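Dusari, the sewing issue

The Long Stitch

Gangadharan Rai has 300 curved needles in a drawer and an opinion on each. Suturing, he will tell you, is hemming for people who passed chemistry. The cut is the easy part. Closing it takes patience, and black thread has a gift for wandering off in loops.

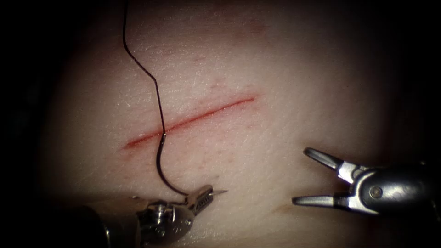 Chalerm Nakpan thinks the hemming comparison flatters hemming, as a skirt will forgive a crooked stitch. Rai's students get 17 practice sessions before he offers praise. Last December one received "adequate" and called her mother.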